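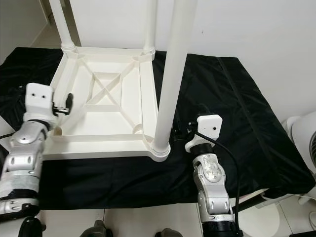
Bongani Ngcobo read our first draft and wrote in the margin that a service interval of 4,000 cycles is a guess until somebody has worn something out. Fair enough. We haven't worn anything out. We left the number in this version, but it is the supplier's number, and the rest of the report should be read with that in mind.

Looking After a Two-Arm Cell: Setup, Checks and One Repair
Project report, October

1. What we set out to do

The Briro cell has two arms, each with a two-finger gripper, facing a covered work surface. The job we were given was to write a maintenance routine that the next group could follow without us in the room. The manual already has one. It fills a page and a half and mostly says to inspect things regularly, with no word on what a bad result looks like. We wanted to know which of those inspections find faults and which ones just take up the first part of the morning.

All handling tests used white plastic furniture, upside down with the legs up. Molded plastic is a reasonable choice for this because it flexes. A rigid block would have hidden most of what went wrong.

2. Setup

Prondach is the control package. It stores a home position for each arm and claims to restore it after a power cut. We tested that claim by switching the cell off overnight and checking both wrists against a printed gauge the next day. The right arm came back where it should. The left arm came back slightly low, always in the same direction, and the software reported no error either time we tried it. We now run the homing routine by hand at the start of every session and ignore the message saying it is not needed.

The work surface is covered with black cloth. The manual recommends dark, matte material for contrast. Ours is dark, but it shines in the creases, and we suspected that the creases confuse the edge detection. We smoothed the cloth before one block of runs and left it wrinkled for the other. The difference was too small to say anything, and we would rather say that than draw a graph of it.

3. Test runs

We ran two blocks of 200 cycles each. With the shakedown runs before them, the log shows 524 in total. A cycle was: approach, close both grippers on the same edge, lift that edge a little, set it down, release.

Doing both grips on one edge was the supplier's suggestion. It loads the wrists unevenly, and if a fingertip is loose it shows up sooner. I had doubts about this and still have some. It is a good way to find a loose finger and a poor way to learn what the cell does in normal use. 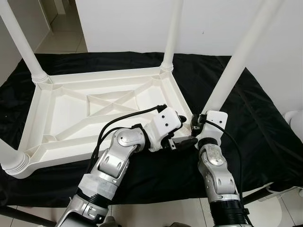
Figure 2. Both grippers on the near rim of the upturned part, beside the right leg.

4. The repair

Partway through the second block the left gripper began to close late. The log called it a communication timeout, so we lost most of an afternoon swapping settings in Prondach. The cause was a connector at the wrist. The cable from the gripper loops over before it runs back down the arm, and with the elbow bent it was pulling on the plug.

What we did:

Powered down and let the arm rest on its support.
Reseated the plug and checked the pins for bending. None were bent.
Moved the first cable tie further down the arm to leave more slack at the wrist.
Ran the arm slowly through its full range with one person watching the cable and one at the stop button.
Repeated the same check on the right arm, which had shown no fault.

The late closing has not come back. That is weak evidence. We changed the plug seating and the slack at the same time, so we can't say which one mattered, and we should have done them separately.

5. The grease question

Etumex is the joint grease the manual names. We were told to reapply it at the start of the project and we did not. None of the joints was noisy or warm, and opening a sealed joint on schedule seems more likely to let dirt in than to help. We may be wrong about this. Somebody with more hours on the cell should decide, and should write down why.

6. Proposed routine

Before each session: home both arms by hand, check both wrists with the gauge, and tug lightly on each gripper finger. Bend each elbow fully and look at the wrist cable while it is bent, since a straight arm hides the problem.

After every 200 cycles: check the finger screws with the torque driver and write the reading down even if it has not changed.

We dropped the daily wipe-down of the joint caps. Some of them are scuffed, and wiping will not change that.

7. Open points

The low left arm is still unexplained. Supplier support asked for the log files and we sent them at 4 p.m. on the last day of testing. No reply yet.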